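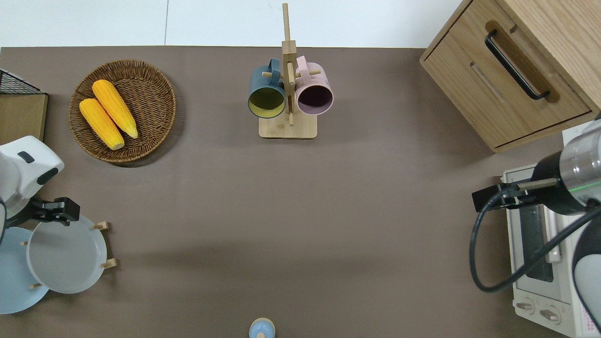 とうもろこしのひみつ 畑から食卓まで

清流食文化資料館 こどものための解説シリーズ 穀物編

はじめに

この解説は、小学校の中学年から高学年のみなさんに、とうもろこしという作物について知ってもらうためにつくりました。とうもろこしは、夏になると八百屋さんやスーパーマーケットの店先にならぶ、なじみの深い食べものです。しかし、世界全体で見ると、人が粒のまま食べるとうもろこしは全体のごく一部です。家畜のえさになったり、でんぷんや油になったり、工場で別の製品の材料になったりするものが、たくさんあります。

むずかしい漢字やことばには、できるだけ説明をつけました。順番に読んでも、気になるところから読んでもかまいません。

1 とうもろこしはどんな植物か

とうもろこしは、イネ科の一年草です。イネ科には、お米のとれるイネや、パンのもとになるコムギ、道ばたに生えるエノコログサなどがふくまれます。葉が細長く、葉のすじが平行に走っていることが、このなかまに共通する特ちょうです。

一年草とは、種から芽を出し、花をさかせ、実をつけて、一年のうちに枯れる植物のことをいいます。とうもろこしは春に種をまくと、夏には大人の背たけをこえるほどに育つことがあります。茎は太く、中には白いやわらかい組織がつまっています。竹もイネ科ですが、竹の茎は中が空になっているので、この点はちがいます。

根もとをよく見ると、地面より上の節から太い根がななめに出て、土にささっていることがあります。これを支柱根(しちゅうこん)といいます。背の高い体が風でたおれないように支えるはたらきをしています。水や養分を吸うはたらきもあるので、畑では根もとに土をよせて、支柱根がしっかりと土に入るように手入れをします。この作業を「土寄せ」とよびます。

2 ふたつの花

とうもろこしの株には、二種類の花がつきます。雄花(おばな)と雌花(めばな)です。

雄花は、茎のいちばん上につきます。ススキの穂に少し似た形で、枝分かれした穂から、黄色い花粉がたくさん落ちてきます。花粉はとても軽く、風にのって運ばれます。アサガオやヒマワリのような、虫をよぶための大きな花びらはありません。

雌花は、茎のとちゅう、葉のつけ根のところにつきます。緑色の皮につつまれていて、先から細い糸のようなものがたくさん出ています。この糸を絹糸(けんし)といいます。「ひげ」とよばれているものが、この絹糸です。

絹糸は、めしべの一部です。一本一本が、皮の中にある粒のもとにつながっています。雄花から飛んできた花粉が絹糸につくと、花粉から細い管がのび、絹糸の中を通って粒のもとまでとどきます。こうして受粉と受精が行われ、粒がふくらみはじめます。

つまり、一本のひげは、ひとつの粒につながっていることになります。受粉がうまくいかなかったところは粒がふくらまず、すき間のあいた「歯ぬけ」の穂になります。穂の先のほうに小さな粒や、ふくらんでいない部分があるのは、先の部分の絹糸がおそくのびて、花粉を受けとる機会が少ないことなどが関係しています。

3 粒のつくり

とうもろこしの粒は、植物学では種子ではなく果実にあたります。うすい果皮が中の種子とぴったりくっついているため、見ただけでは区別がつきません。粒は、大きく分けると次のような部分からできています。

果皮(かひ)
いちばん外がわのうすい皮です。食べたときに歯にはさまることがあるのは、この部分です。食物せんいを多くふくんでいます。

胚乳(はいにゅう)
粒の大部分をしめる部分です。芽が出るときの養分がたくわえられていて、おもな成分はでんぷんです。

胚(はい)
将来、芽や根になる部分です。粒を穂の芯から外すと、根もとに近いところに見えます。脂質、つまり油のもとになる成分が多く、コーン油はおもにこの部分からとります。

包丁で実を切り落とすと、胚が芯のほうに残りやすくなります。胚もいっしょに食べたいときは、粒を一列外してから、となりの列を指でたおすようにして外す方法があります。

4 粒の列はなぜ偶数なのか

とうもろこしの穂を輪切りにして、まわりにならんだ粒を数えると、ふつうは偶数になります。これには、花のつき方が関係しています。

雌花のもとになる小さなふくらみは、育つとちゅうで二つに分かれ、となりあった二つの粒のもとになります。二つずつ組になって列ができるので、列の合計は偶数になるのです。育ち方がみだれて、とちゅうで列が消えたり曲がったりすることもあるため、数えるときは穂のまん中あたりで調べるとよいでしょう。

5 いろいろな種類

とうもろこしには多くの種類があり、粒の中のでんぷんの性質などによって分けられています。

スイートコーン(甘味種)
わたしたちが夏にゆでたり焼いたりして食べる種類です。糖分がでんぷんに変わりにくい性質をもっているため、若いうちに収穫するとあまい味がします。かんづめや冷凍食品にも使われます。

デントコーン(馬歯種)
じゅくすと粒の上がへこみ、馬の歯のような形になります。おもに家畜のえさや、でんぷんなどの原料になります。世界で広く栽培されています。

フリントコーン(硬粒種)
粒のまわりがかたいでんぷんでできています。国や地域によって、粉にして料理に使ったり、えさにしたりします。

ポップコーン(爆裂種)
かたいでんぷんが粒の外がわを厚くおおっている種類です。くわしくは次の章で説明します。

ワキシーコーン(もち種)
もち米のように、ねばりのあるでんぷんをもっています。むして食べると、もちもちとした食感があります。

また、粒の色も黄色だけではありません。白、むらさき、赤、黒に近い色など、さまざまなものがあります。黄色い色は、カロテノイドとよばれる色素のなかまによるものです。むらさき色の粒には、アントシアニンという別の色素がふくまれています。

ベビーコーンは、特別な小さい種類だけからとれるものではありません。スイートコーンなどの雌穂を、まだごく若いうちに収穫したものです。芯までやわらかいので、まるごと食べることができます。

6 ポップコーンがはじけるしくみ

ポップコーン用の粒を熱すると、音をたててはじけ、白くふくらみます。この変化をおこすのは、粒の中にある水分です。

かんそうした粒にも、わずかに水分が残っています。粒が熱せられると、水分は高温になり、一部は水蒸気になろうとします。水は水蒸気になると体積が大きくふえます。ところが、粒の皮がかたいので、すぐには外へ出られません。粒の中の圧力はしだいに高くなり、やわらかくなったでんぷんをおしひろげようとします。

やがて皮がたえられなくなると、粒は一気にはじけます。中のでんぷんはあわのようにふくらみ、そのまま冷えてかたまります。白いふわふわした部分は、ふくらんだ胚乳です。食べたときに口に残るうすい茶色の皮は、はじける前に粒をつつんでいた果皮です。

皮にきずがあると、水蒸気がそこからぬけてしまい、うまくはじけません。粒がかわきすぎている場合も同じです。ポップコーンの種をふたのしまる入れものに入れておくのは、粒の水分をたもつためです。

スイートコーンの粒をほしても、ポップコーンのようにはふくらみません。粒のかたさやでんぷんのつき方がちがうからです。

7 どこから来た作物か

とうもろこしのふるさとは、現在のメキシコのあたりだと考えられています。祖先とされるのは、テオシントという野生の植物です。テオシントの穂はとても小さく、かたいからにつつまれた粒が、わずかにならんでいるだけです。

大昔の人びとは、この植物の中から、粒の大きいものや食べやすいものをえらんで種をとり、翌年にまた育てました。これを長いあいだくり返すうちに、大きな穂にたくさんの粒がつく、今のようなとうもろこしになったと考えられています。人がよい性質のものをえらんで育て続けることを、選抜といいます。

とうもろこしは、皮につつまれた粒が穂からしぜんに落ちにくく、人の手を借りなければ、なかまをふやすことがむずかしい作物です。人がとうもろこしにたよってきたように、とうもろこしもまた、人にたよって生きる植物になりました。

アメリカ大陸では、とうもろこし、豆、かぼちゃを同じ畑で育てる方法が古くから行われてきました。とうもろこしの茎は豆のつるがのぼる支えになり、豆のなかまの根は、細きんのはたらきによって空気中の窒素を利用します。かぼちゃの大きな葉は地面をおおい、雑草が生えるのをおさえます。

十五世紀の終わりごろから、とうもろこしはヨーロッパに伝わり、その後アフリカやアジアにも広まりました。日本には、十六世紀にポルトガル人によって伝えられたといわれています。このとき伝わったのは、かたい粒の種類でした。あまいスイートコーンが日本で本格的に育てられるようになったのは、明治時代に北海道で栽培が始まってからのことです。

地方によって、「とうきび」「なんば」「もろこし」など、さまざまなよび名があります。みなさんの家族や親せきが、何とよんでいるかをたずねてみてください。

8 世界の食べ方

メキシコや中央アメリカの国ぐにでは、とうもろこしは主食のひとつです。かわかした粒を、石灰をとかした水で煮てからすりつぶし、生地をつくります。これをうすくのばして焼いたものがトルティーヤです。石灰の水で煮ると、皮がはがれやすくなるだけでなく、ナイアシンという栄養素が体に吸収されやすくなります。

イタリアの北部には、とうもろこしの粉を湯で煮て、ねり上げるポレンタという料理があります。やわらかいまま食べたり、冷やしかためてから切って焼いたりします。

アフリカの東部や南部では、白いとうもろこしの粉を湯でねった料理が広く食べられています。国によって名前は変わりますが、手で小さくまるめて、野菜や肉のおかずといっしょに食べる点はよく似ています。

日本の山間部でも、米がとれにくい土地では、かわかしたとうもろこしをひいて粉にし、だんごにしたり、米にまぜてたいたりしていました。

9 すがたを変えたとうもろこし

とうもろこしからは、次のようなものがつくられています。

コーンスターチは、粒から取り出したでんぷんです。料理にとろみをつけるときや、お菓子づくりに使います。紙や段ボールをつくるときにも利用されます。

でんぷんを酵素で分解すると、水あめやブドウ糖ができます。清りょう飲料の原材料名に「果糖ぶどう糖液糖」と書かれていることがありますが、これもとうもろこしのでんぷんからつくられることの多いあま味です。

とうもろこしを発酵させてつくるバイオエタノールは、自動車の燃料にまぜて使われます。また、でんぷんからできる乳酸をもとにして、ポリ乳酸というプラスチックをつくることもできます。

牛やぶた、にわとりのえさにも、とうもろこしが多く使われています。日本はえさ用のとうもろこしの大部分を外国から輸入しています。たまごや牛乳、肉を食べるとき、わたしたちは間接的に、とうもろこしのめぐみを受けているのです。

10 おいしく食べるために

スイートコーンは、収穫したあとも生きていて、呼吸をしています。呼吸には粒の中の糖分が使われるため、時間がたつほどあまみがへっていきます。温度が高いと呼吸がさかんになるので、農家の人は気温の低い早朝に収穫し、すぐに冷やして出荷することがあります。

店でえらぶときは、皮の緑色がこく、ひげがこい茶色になっているものを目安にしてください。持ったときに、ずっしりと重みを感じるものがよいとされています。

買ったその日に食べないときは、皮をつけたままラップなどでつつみ、冷蔵庫に立てて入れます。長くおくときは、早めにゆでてから冷凍するとよいでしょう。

ゆで方には、湯がわいてから入れる方法と、水から入れる方法があります。湯から入れると粒がしゃきっとした食感になり、水から入れると、ふっくらとしてみずみずしくなるといわれています。むすときは、うすい皮を一、二まい残しておくと、香りがたもたれます。火や湯を使うときは、かならず大人の人といっしょに行ってください。

11 調べてみよう

家や学校でできる調べ学習をしょうかいします。

ひげと粒を調べる
皮つきのとうもろこしを用意し、皮をていねいにむきます。ひげを一本えらび、切れないようにたどっていきます。どの粒につながっているかをたしかめ、絵にかいて記録しましょう。

列の数を調べる
穂のまん中あたりで、まわりの列を数えます。油性ペンなどは使わず、つまようじを最初の列にさして目印にします。家族で食べる分をすべて調べ、表にまとめると、ちがいがよくわかります。

粒の総数を計算する
一列にならぶ粒の数と、列の数をかけると、一本の穂についた粒のおよその数が求められます。計算した数と、じっさいに外して数えた数をくらべ、なぜちがいが出たのかを考えてみましょう。

原材料名をさがす
台所にある食品のふくろや箱を見て、「とうもろこし」「コーンスターチ」「コーン油」と書かれたものをさがします。「でんぷん」や「植物油脂」と書かれている場合は、何からつくられたのかが表示だけではわからないこともあります。

種をまいて育てる
とうもろこしを育てるときは、一列に長くならべるより、何列かにまとめて植えるほうが受粉しやすくなります。ちがう種類を近くで育てると、花粉がまじって粒の色や味が変わることがあるため、はなして植えるか、花のさく時期をずらします。花粉のえいきょうが、その年の粒にすぐあらわれるこの現象を、キセニアといいます。

12 ことばの説明

一年草 一年のうちに芽を出し、実をつけて枯れる草のこと。
受粉 花粉がめしべにつくこと。
絹糸 とうもろこしの雌花からのびる糸のような部分。ひげともいう。
胚乳 芽が育つための養分をたくわえた部分。
酵素 生きものの体の中などで、物質の変化を助けるはたらきをするもの。
選抜 よい性質をもつものをえらび出し、育てていくこと。

おうちの方、先生方へ

本解説は、授業および家庭学習での利用を目的として作成しております。学級で配布する場合は、内容を変えずに印刷してご使用ください。観察のために食品をあつかう際は、事前に手を洗い、食物アレルギーのある児童への配りょをお願いいたします。

当館の学習室では、穀物に関する児童向けの図書147冊を公開しております。学習室の利用時間は午後4時までです。団体でのご利用を希望される学校は、利用する月の前月までに受付へお申し込みください。9月は展示の入れかえのため、学習室の一部をご利用いただけません。

穀物編の次回は「コムギと粉の話」です。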